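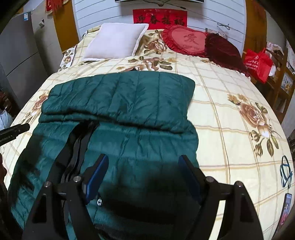

Read the new home-task recording guidelines over coffee. 41 pages? No, worse, it's a web page that never ends. A few posts on what I think of it, as someone who does this stuff with a hand-held gripper in rooms people sleep in.

Rule one: "the operator shall complete the task in a natural manner." Fine. Natural for who? I fold a jacket by grabbing a sleeve and shaking it. Try that with two stiff fingers. What you get is a person being careful in a way they never are.

The part I do like: no tidying up before you start. Leave the cushions, leave the cord on the bedspread, leave the phone. Tanex had the opposite rule for years, clear everything, plain sheet, one item. Then everyone acted surprised when the policy fell apart on a flowered print.

But then the same page says "remove personal items where practical." So which one is it? A heart cushion on a bed is a personal item. So is the New Year banner on the wall. Take all that out and you're back to the plain sheet.

Consent section is 2 paragraphs. The section on file naming is 4 pages. I'll leave that there.

Also there's a minimum of 376 episodes per home before a home "counts." Why 376? I looked for the reasoning and there's a footnote to a Zeman report that isn't public. I'd take fewer passes in more bedrooms any day, but I can't prove it and I doubt they can prove theirs.

Quilted stuff is where I'd want actual guidance. Teal jacket, stitched channels, shiny nylon. Do you pinch on a seam or between seams? Do you log a slip as a failure or just regrab? Guideline says "grasp securely." Thanks.
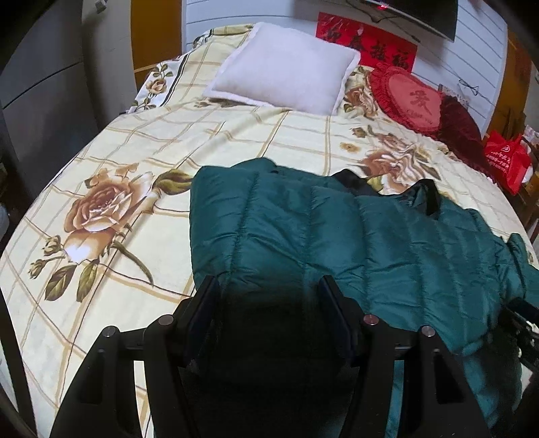
Bikum replied that a regrab should be logged as part of the same episode, never as a failure, and that everybody already works this way.

Everybody does not. I went through one shared set, 1,487 episodes, and regrabs were marked three different ways. One way was deleting them.

If you only keep the clean grabs, you're teaching a machine that cloth does what it's told. I don't want that machine near my laundry.

Flavinon says they're "fully aligned" with the guidelines. Aligned with which half, the one that says leave the room alone or the one that says clear it? Would love to see a checklist with somebody's initials on it.

Anyway. Comments on the draft are open until the end of May. I've sent mine: fix the personal items line, write a real consent section, define a slip. We'll see if any of it makes it in.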